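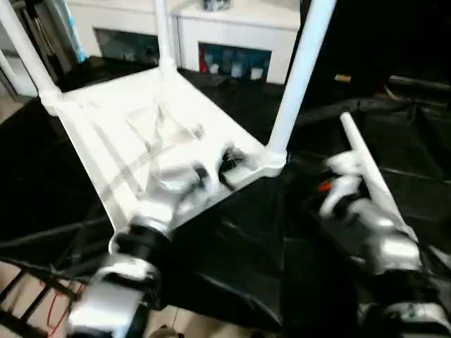

Sitting Down in Evmont: A Report on Public Seating
2023-04-20

Why we picked this subject

Our group started out wanting to write about bus routes, and then we spent so long waiting for buses that we got much more interested in whether there was anywhere to sit! So our project became a survey of seating in downtown Evmont, from the library steps to the far end of Bainbridge Street.

What we did

We walked the same loop on 7 afternoons and wrote down every bench, ledge and chair a person could use without buying anything. We found 43. The longest stretch with no seat at all was about 400 yards, on the uphill side of Bainbridge, and we were certainly ready for one by the top.

What people told us

Older shoppers mostly asked for backs and armrests - getting up again is the hard part, they said. Parents wanted shade. Several people still miss the old benches by the Sosurel bakery, which were removed one July and never put back.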